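Trustusex is renting out its gripper kit now, and I got a turn with it

Okay, small bit of news for those of you who have been asking me when the Irnotia kit would be something a regular person could get hold of. As of this month it is! Trustusex has put it on its rental list for the Perthorpe area, and you can book one for 4 days at a time. Longer bookings are supposed to start in November, if the first batch of arms holds up.

What you get is a tabletop arm, a two-finger gripper, a little camera that mounts at the wrist, and the software (which they call Lý, and which took me an entire evening to install, but more on that some other time). Buying the whole thing outright is over 2,000 dollars, so renting sounds pretty good to me.

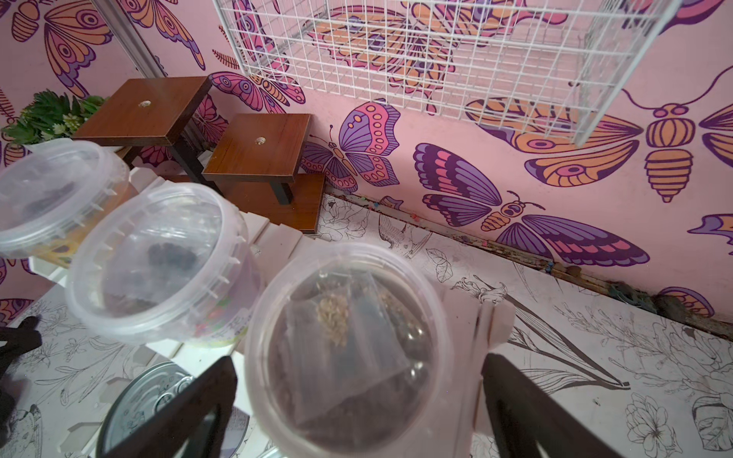
Last updated: April 2026

I went straight for the small stuff, clear round tubs with what look like seeds or grains, beads or sprinkles and other bits in them, because see-through plastic is what I always wonder about with these things. The wrist view is my favorite part of the kit. You get both dark gray fingers and whatever is between them, and the tub with the little folded bag inside shows up clearly enough that I could make out the pale seeds or grains near the top of the bag. My pink bug wallpaper comes through nicely too, though the frame cuts off a wing at the edge!

Now the grumbles. The grip setting goes from 1 to 7 and the manual says next to nothing about which number suits what, so I mostly stayed on 3 with the tubs and left it there. The power cord is too short for my room. And I'd love a way to save a position without going through two menus every single time.

I wrote to Trustusex about the manual and heard back from Thu Hầu, who handles the rentals. She says a new grip chart is being written and will go out to everyone who has booked, me included. Bookings are through the Trustusex site, and you pick the kit up at the Perthorpe counter yourself, so bring a big bag.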